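Contrôle des clés et des accès – liste commentée

Bâtiment Prastow, niveaux 0 à 2. Passage de mars, fait par Hajar Amrani, relu par Mohcine Bennani.

Les points sont notés C (conforme), NC (non conforme) ou SO (sans objet). Une étiquette de couleur ne vaut pas identification si le numéro n'est pas lisible.

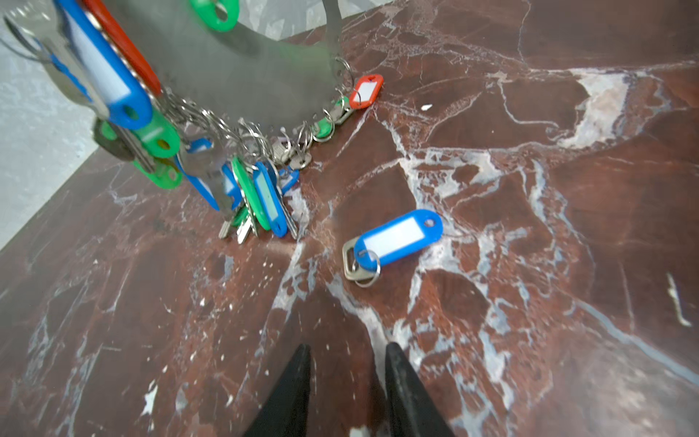

Temps de lecture : 2 min

1. Registre des clés à jour – C
96 clés inscrites. Deux lignes sans signature de retour, régularisées le jour même.

2. Armoire à clés fermée hors présence – NC
Trouvée ouverte à 12 h 40. Serrure Horkex dure à tourner, à graisser ou à remplacer.

3. Doubles des locaux techniques – C
Enveloppes scellées, rangées au coffre.

4. Clé pompier – C
Essayée sur le portail et la porte nord.

5. Issues de secours – NC
La barre antipanique de la porte 4 revient mal. Bon de travail transmis à Brutix. Passage libre mesuré à 800 mm, chariot à déplacer.
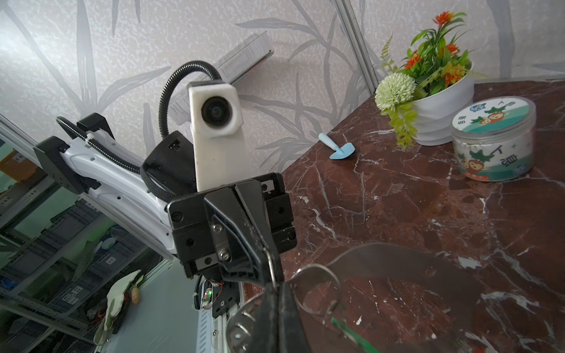
6. Ferme-portes – C
Réglage repris au niveau 1, la porte du couloir claquait. Modèle Tuominen, vis de vitesse à revoir avant l'hiver.

7. Éclairage de sécurité – NC
Bloc 23 éteint à l'essai. Batterie commandée. Les autres blocs ont tenu environ une heure.

8. Badges des anciens prestataires – C
Désactivés. Reste à récupérer celui de l'équipe de nettoyage du soir.

9. Clés sans affectation – NC
Ne rien jeter avant essai sur les placards du sous-sol. M. Bennani demande un sachet par niveau, daté – je suis d'accord.

10. Consigne en cas de perte – SO
Texte en cours de réécriture, l'ancienne version reste affichée.

Points NC à revoir au prochain passage. Pour la porte 4, prévenir l'accueil dès que la réparation est faite.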